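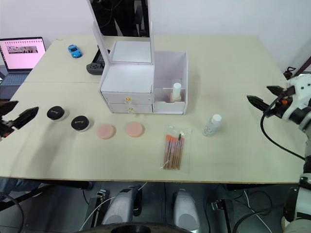

Can a machine tidy a dressing table yet?

Parts of it, slowly, if you set the table up first. The rest of the job is still quicker by hand, and most of the tips on this page will help whichever way you do it.

Readers of the Laing household pages have been asking about chore robots since March, so we went through what is on sale and what is still being tried out. A robot vacuum will do a floor. A dishwasher and a washing machine do what they have always done. Picking up small things from a flat surface and putting them in the right drawer is a different kind of work, and two arms with simple two-finger grippers find it hard.

What goes well

Rigid items with straight sides. A small capped bottle standing upright is a good shape to grab. So is a round jar with a wide lid, provided it isn't too wide for the gripper to open around. Leave a finger's width between one jar and the next. This helps people with stiff hands too.

What goes badly

Soft sponges. They squash, and a flat round one lying on a table gives the fingers very little to get under. Stand sponges on edge in a cup or keep them in an open dish.

Clear plastic pouches. Cameras have trouble with anything see-through or shiny, and a pouch of brushes bends when it is lifted. If you want the brushes put away without fuss, take them out and stand them in a heavy mug, bristles up.

Mirrors. An organizer with a mirror in the lid shows a second set of everything in front of it. Close the lid or turn the mirror aside before starting.

Small drawer knobs. A tiny round knob can slip out of a gripper. A loop of ribbon tied behind the knob gives a better pull. Rub a little candle wax along the bottom edges of a sticky drawer.

Setting up the table

Clear off what doesn't belong there first. Toys, game controllers and laptops all end up on the same table in most homes, and a machine has to be told about every one of them.

Put things in one row in front of the organizer, with the tall ones at the end. Use open compartments for what you reach for daily and drawers for the rest. Wipe the drawers out before filling them. Powder gets into the corners, and a dry paintbrush lifts it better than a cloth.

Tighten every cap. A bottle held by two fingers may tip.

Is it worth buying one?

Not for this job. The Wanance arm kit we priced was $1,872 for a single arm, without a stand, and you would need two. The Bivstead drawer unit, which needs no electricity, would do more for most dressing tables. On the shop floor the answer is different. Iltbridge packs 2,000 jars a shift by machine, but they are all the same jar and they all arrive facing the same way.

We will look at laundry folding next. Send in your own drawer tips and we will print the useful ones.

This site uses cookies to remember your settings and count visits. By continuing to browse you accept our cookie policy. Accept | Manage settings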